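**Marking out areas on carpet tiles: agreed practice for Vustville site**

*Shared Spaces board, Facilities and Rooms. Thread opened January 2024.*

---

**A_Kassab (board moderator)**

Colleagues are invited to comment on the marking of floor areas in the carpeted rooms at Vustville. The current guidance was written for the vinyl floors in the old building and does not transfer well. Three matters require agreement before the revised note is issued:

- whether tape may be applied directly to carpet at all;
- how long it may remain in place;
- who is responsible for its removal.

Replies should be confined to these matters where possible. Comments on the booking system belong in the other thread.

Afaf Kassab
Rooms and Furnishings

---

**norwing_desk**

Thank you for opening this. The north wing has used tape on carpet since October and we would wish to continue. The rooms are shared between several groups, and without a visible boundary the furniture moves a little further every week until the walkway to the fire door is too narrow.

We tried chalk, which transferred to shoes and then to the corridor. We also tried rubber edging strips, which two people tripped over on the first morning. Tape is flat, it can be seen from the doorway, and it can be replaced by anyone with a pair of scissors.

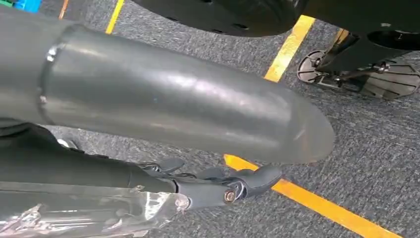

Yellow has worked best for us on the grey carpet. White was mistaken for scraps of paper and picked at, and the blue we had in stock could hardly be made out once the blinds were down. We would therefore ask that the note name a single colour for all carpeted rooms, so that visitors from other wings do not have to learn a new scheme at each door.

---

**t.harrow**

I must register a reservation. The carpet tiles were laid at considerable expense and the supplier's care sheet advises against adhesives of any kind. In Room 4 a strip was left down over the summer, and when it was lifted it took fibre with it and left a sticky line that has since collected dirt. Two tiles had to be exchanged from the spare stock, and the new ones do not match.

My preference would be for moveable boundaries: posts, low screens or weighted mats. They cost more at the outset but leave no mark.

---

**norwing_desk**

With respect to t.harrow, the strip in Room 4 was parcel tape. It was put down by a visiting group without permission and was never intended as a floor marking. It should not be used as evidence against proper floor tape.

Low screens are not practical in a room where chairs and trolleys are moved several times a day. We had them for a month and they spent most of it leaning against the radiator.

---

**t.harrow**

I accept the correction as to the type of tape. The care sheet makes no distinction between types, however, and I should not like us to discover the difference at our own cost.

---

**stores_juler**

If I may assist on the question of materials. Stores holds two products at present. The first is the Juler low-tack cloth tape, which is sold for carpet and exhibition use. The second is a general vinyl floor tape, intended for hard floors only. They are kept on the same shelf and are nearly the same yellow, and I suspect this accounts for several of the complaints we have received.

The vinyl tape lifts at the corners on a short, looped pile within days. People then press it down harder, or lay a second strip over the first, and the residue becomes worse. The cloth tape sits better, provided the carpet has been vacuumed first.

I will separate the two products and label the shelves. There are 10 rolls of the cloth tape in hand, with a further order placed.

---

**A_Kassab (board moderator)**

That is most helpful. Would stores_juler kindly confirm how long the cloth tape may safely remain down? The draft note says "a reasonable period", and I would prefer a stated limit.

---

**stores_juler**

We have no written figure that I would rely upon. My own advice would be four weeks, after which the strip should be lifted and a fresh one laid if still needed. In rooms with underfloor heating I would lift it sooner.

---

**Khổng_annexe**

The annexe would find four weeks difficult. Our layout is fixed for the whole term and relaying every line takes most of an afternoon – time that we do not have. We have 462 square metres of carpet under our care and the greater part of it is marked in some way.

Could the note permit a longer period where the room manager inspects the tape and signs for it? We are content to make good any tiles that are damaged.

---

**t.harrow**

I would support that only if the inspection is recorded. An undertaking to make good is of limited use when the spare tiles run out, and the pattern has been discontinued. The Luvach range offered in its place is a lighter grey.

---

**norwing_desk**

On removal, may I add a practical point for the note. The tape should be pulled back slowly and low, along the line of the strip. Pulling straight up is what raises the loops. Any residue should be reported and left for the cleaning team. Somebody in our wing used white spirit last year, and the smell remained for a week.

---

**A_Kassab (board moderator)**

I am grateful for these contributions. The draft will be amended as follows:

1. Yellow low-tack cloth tape only on carpet. No vinyl or parcel tape.
2. Carpet to be vacuumed before tape is laid.
3. Tape to be lifted after four weeks, unless the room manager has inspected it and made an entry in the room log.
4. Strips to be removed by the group that laid them. Residue to be reported to the cleaning team.

The objection to adhesives in general is noted and will be put to the flooring supplier. Item 3 remains open for comment from the annexe.

---

**Khổng_annexe**

Item 3 is acceptable to us, if the entry may be made once every half term.

---

**t.harrow**

I should prefer monthly.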